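How to Request a Police Incident Report in Clomitz County

Getting a copy of a police report sounds like a chore, but I love this stuff! Once you know which office holds what, you can have the paperwork in hand without a single angry phone call. I've put in a lot of these requests over the years (fender benders, a break-in at my old apartment, one very long saga over a stolen trailer), and the steps below are the ones I use every time.

Step 1: Figure out which agency took the call

In Clomitz County, the city police cover everything inside the Silside limits, and the sheriff covers the rest. The line runs down the middle of Yan Road, so an accident on the east side and one on the west side end up in two different file rooms. If you're not sure, look at the card the officer gave you. The badge at the top tells you the agency, and the number written on the back is usually your case number.

Step 2: Gather your details

You'll want the case number if you have it. If you don't, write down:
The date and the time, as close as you can get
The street address or nearest cross street
Full names of the people involved
Plate numbers, if there was a car

A clerk can find almost anything with two of those. I once got a report with just a cross street and a last name, and I was thrilled.

Step 3: Know what you're asking for

An incident report is the basic write-up. A supplement is anything added later, like a follow-up interview or a property list. Call logs and body camera video are separate records, and each one needs its own line on the form. If you only write "everything on this case," expect a letter asking you to narrow it down. Reports on open cases often come with parts blacked out, and you can ask again once the case is closed.

Step 4: Fill out the form

Both agencies use the same two-page form, and you can pick one up at the front counter or print it from the county's Woline page. Use black ink and print! Check the box for "involved party" if you were the victim, the driver or the person who called, and bring a photo ID to match. There's a box near the bottom for the most you're willing to pay without being contacted first. Put a number in it. I write 15 dollars, and it has covered every plain report I've asked for.
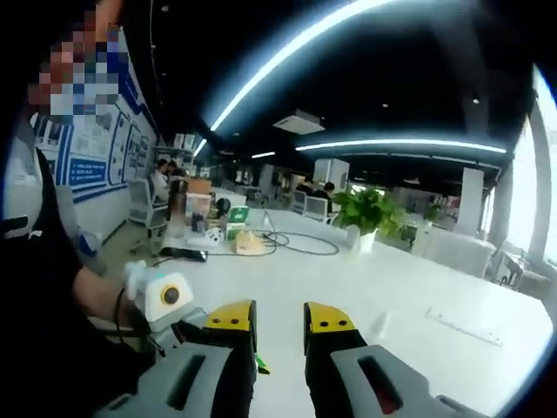
Step 5: Turn it in and keep a copy

Take it to the records window, mail it, or upload it through Woline. The window closes at 3 p.m., a full two hours before the rest of the building, so go in the morning if you can. Ask for a date stamp on your own copy.

Step 6: Follow up

A simple report takes roughly 40 days when the office is busy, and often much less. Video takes longer, and so does any file over 200 pages. If you get a denial, read it closely: it has to name the reason, and the appeal address is printed on the back. Appeals go to the county attorney's office on the second floor, with a copy of your stamped form attached.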